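Notes, session 2 - reading a small lender's loan book
Apr 6, 2018

Bring the Cirex handout back next time, we didnt finish it.

**Where we left off**

- loan book = what the lender is owed, not what it has
- interest income looks great in a year of fast growth. Losses come later. Always ask how old the loans are
- "past due" is not the same as "default". Every lender draws the line a bit differently, check the footnotes first

**Cirex case (equipment loans to small firms)**

Book has 115 loans. Nearly 40 of them went to firms in the same line of work, machine shops and parts assembly mostly. On paper each loan is small. Taken together they move as one when orders dry up. That's concentration risk, and the average loan size tells you nothing about it.

What to look at, in this order:

1. biggest borrowers as share of the whole book
2. share by industry
3. share by region (Cirex is weak here, nearly everything is around Druvberg)
4. what secures the loans, and who would buy it

Point 4 is where most of you lost marks on the homework. Collateral value is not the purchase price. Equipment gets sold used, often in a hurry, to buyers who know the seller is in trouble. Take the resale estimate, take off removal and selling costs, then compare with what is still owed. If whats owed is bigger, the gap is unsecured whatever the contract calls it.

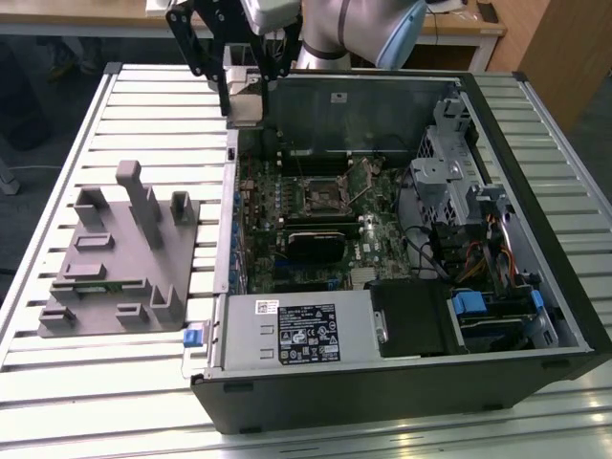
Preben Norðdahl objected at this point that a lender hardly ever sells one asset at a time, so valuing each item alone is too gloomy: a whole shop sold as a going concern brings more. Fair. But then you need a buyer for the whole shop, and in a bad year the likely buyers are other borrowers in the same book. Use both values, show both, say which one you rely on.

**Covenants, quick version**

A covenant is a promise in the loan contract. Two kinds for us:

- maintenance: tested every quarter, e.g. debt can't go above a set multiple of earnings
- incurrence: only tested when the borrower does something, like taking on new debt

Maintenance gives the lender an early seat at the table. Incurrence mostly doesn't. The Lornix contract has only the second kind, see the clause on dividends, and read the definition of "earnings" before you calcualte anything. It adds back restructuring costs with no cap.

**Homework**

Brijesh Shukla's group takes Lornix, everybody else Hellström. Two pages max. Stress the book: largest borrower fails, collateral sold at the low value. What's left of equity? Show the steps, a number alone gets half marks.

Provisions next time, end of April for the written test. Room to be confirmed.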